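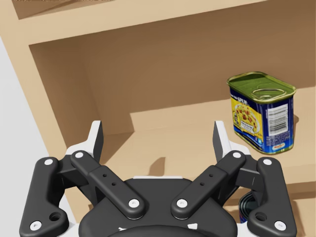 Akinyi Mohamedi replied that the console still shuts down under load, with the fan at full speed and the same temperature warning as before. She has already tried a different wall socket and a second power lead.

Ticket status: open
Product: Busatar home console, disc model
Firmware: March release
Handled by: Esther Laizer, Lendico hardware support

Reported fault
Unit powers off during play. Restart is refused for several minutes, then works normally. No fault in menus or during video playback. Customer has logged 3,655 hours of use since purchase and has not opened the case.

Log, entry 1
Error history requested and received. It holds 614 entries, nearly all of them the same thermal code. The remainder are network timeouts and have been disregarded. First thermal entry predates the March firmware, so the update is ruled out as the cause.

Log, entry 2
Customer asked to clear the side vents with the console unplugged, then run the built-in load test. Test stopped early. Power draw peaked at 225 W, within limits for this model. Supply fault considered unlikely.

Log, entry 3
Customer asked whether the console may stand in a shelf compartment. It may, provided there is a hand's width of free space on both sides and above, and the rear exhaust isn't against a panel. Stand to be fitted in either orientation.

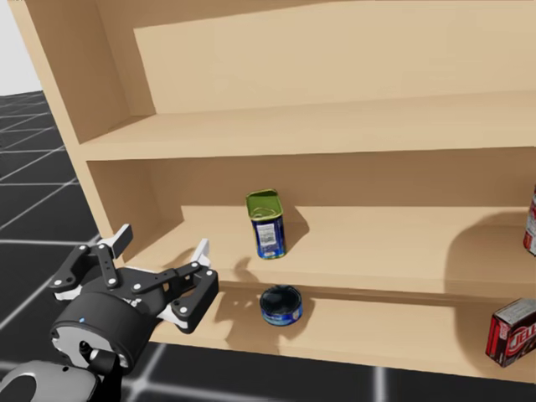 Shelving unit, seen at an angle.

Log, entry 4
Load test repeated with the console on an open table. Ran longer, then stopped with the same code. Placement may contribute but doesn't account for the fault. Fan speed reported as normal throughout. Next suspect is the contact between the heatsink and the main chip.

Log, entry 5
Customer asked if she could replace the thermal compound herself using a Tai kit. Advised against while the warranty is running. The heatsink sits beneath the shield plate and the screws must be tightened in a set order. An uneven refit gives the same symptom.

Log, entry 6
Return authorised. Customer to back up saved games to an external drive, remove any disc and leave the stand out of the parcel. Collection by Basance. Workshop to check heatsink seating, renew the compound and run the load test for 1,000 minutes before release.

Open points
Workshop to confirm whether the fan is the early or the revised part. If early, replace under the same job number.
Customer to be told by email when the unit is booked in.
Ticket stays open until the test result is attached.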